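Garment care labels should state a number of washes
Lucienne Caron

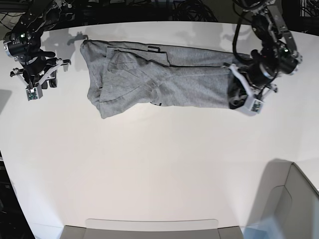
A care label gives a maximum temperature, a drying instruction and a fiber content. It does not give a service life. Light bulbs carry a rated life on the box, and buyers use it to compare prices. A sweatshirt with no rating can only be compared on color, cut and price per piece.

The missing figure is easy to define. Take a finished garment, wash and dry it according to its own label, and record the cycle at which shrinkage passes 3 percent or a seam opens. Print that cycle on the label. A shirt that costs $17 and fails at 100 washes costs 17 cents per wash. A cheaper shirt that fails at half that count may cost more to own.

Yannick Pichon, who buys workwear for Gautier, objects that home washing varies too much for a single figure to hold. Loads are too large, detergent is overdosed and dryers run hot. I accept the variation. Tire mileage ratings have the same problem and still rank one tire against another, and ranking is all the label has to do.

The stronger objection is cost. Small makers cannot run long tests on every style. A threshold would handle this: any style sold in runs under 1000 pieces would be exempt, and larger runs would be tested once per fabric and seam construction. Changing the dye would not trigger a new test unless the finishing process changed with it.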